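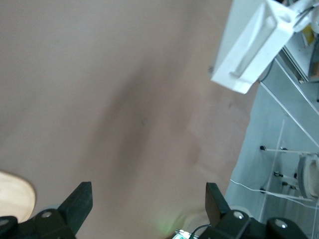

A pinkish-beige surface at the Rercombe repair room, with racking and a row of black-tipped rods to one side.

The community repair room in Rercombe will stay open through the winter after its lease on the former Diltberg showroom was extended until March.

The room opened in July and has taken in 730 items so far, mostly lamps, toasters, radios and clothes. Of those, 84 could not be mended and went for recycling. Visitors pay nothing for the work but are asked to cover the cost of any parts.

Much of the past month has gone on sorting out the space. Shelving was moved closer to the tables and small tools were given fixed places, after complaints that people were spending too long looking for things. Opening was cut to mornings only while the work was going on. Normal hours, 10am to 4pm, are now back in force.

A sewing corner with room for six people is due to open next. Hrytsenko, the fabric shop on the high street, has offered thread and offcuts, and two second-hand machines have been bought with a £40 voucher and money from the collection tin.

Nearly 22 people have put their names down for the first mending class. Places are still free on the later one, and bookings can be made at the front desk or at the Skoseletti café next door.

Anyone bringing in an electrical item should bring its lead and plug as well. Microwaves and gas heaters are not accepted.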